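Atcombe Allotment and Garden Society
Minutes of the autumn general meeting
Oct 12, 2026, in the upper room of the Brunet building

Chair: Booker Wojcik
Minutes: the secretary
Apologies were received from three members.

1. Minutes of the last meeting
The minutes were read and accepted with one correction. In item 4 the word "hose" must be "house". The tool house was painted, the hose was not.

2. Water
The chair informed the meeting that the water company Tesik has sent the bill for the summer. It is 440 dollars. Last year we paid 400. Several members found this surprising, as the summer had more rain than the one before. The plot holders from the lower row said that the tap near the compost has been dripping for a long time and that they reported it already in spring. The chair did not remember this report. It was found in the notebook.

It was decided to change the tap before the frost. The chair will buy the part. The water will be closed for the winter as usual and opened again when the nights are mild. Members who have their own barrels are asked to empty them and turn them upside down.

3. Fence on the north side
Two offers were received for the fence. The first is for the full length with metal posts. The second is from Flila and covers only the broken section, with the gate included, for 219 dollars. There was a long discussion. Some members prefer to do the whole fence at once, so that we do not have the same talk every year. Others said that the older part is still strong and only needs that the ivy is cut.

Vote: the Flila offer was accepted by a clear majority, with two members against. One of them asked that it is written in the minutes that the gate must open to the inside, so that it does not hit the bicycles. This is hereby written.

4. Plots and waiting list
Plot 40 is free from January. It goes to the first family on the waiting list if they accept it within two weeks after the letter. The plot has much couch grass in the back half. It was agreed that the new holders pay no rent for the first quarter, and in return they clear it themselves.

The chair reminded that plots may not be passed to relatives or friends without asking. It happened again this year. He did not wish to name the plot.

5. Compost
Cooked food was again found in the large compost bin, also bread and a big quantity of citrus peel. Cooked food and bread bring rats. Citrus peel is allowed in small amounts if it is cut small. A new sign will be made, with larger letters than the present one. A member offered to make also a drawing, for the children and for those who do not read English so well. The offer was accepted with thanks.

The turning of the bins will be done in pairs. The list hangs inside the door of the tool house. At the moment it has many empty lines.

6. Harvest supper
The supper was well visited and the weather stayed dry until the evening. The soup was finished early. Next year we should cook more of it and less potato salad. The borrowed benches were returned, but one of them has a broken leg, and the society will pay for the repair. Two serving spoons and a blue enamel lid were left behind and are in the box under the stairs.

7. Children's table
The parents asked if there can be a table for small children also at the spring seed swap, as there was at the supper. Toy dishes and play food are a good choice for this age, and they are easy to wash. The meeting agreed. Members who have such things at home which are not used any more may bring them to the next work morning, clean and complete. Please no items with batteries and nothing with very small parts.

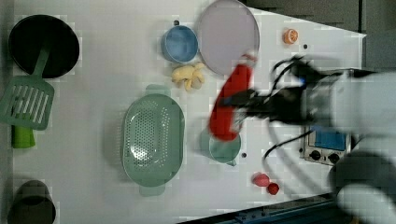 8. Any other business
a) The key of the tool house does not turn well. Please use the graphite from the shelf and no oil.
b) A member asked if bees may be kept on the upper plots. The chair will first ask the neighbors on both sides and bring the answer to the next meeting.
c) The wheelbarrow with the green handle is missing. Whoever has it is asked to bring it back, also without explanation.
d) Seed orders must be given to the secretary in writing. Orders told over the fence will not be counted.

The next meeting is in January, in the same room. The chair closed the meeting and the members helped to put away the chairs.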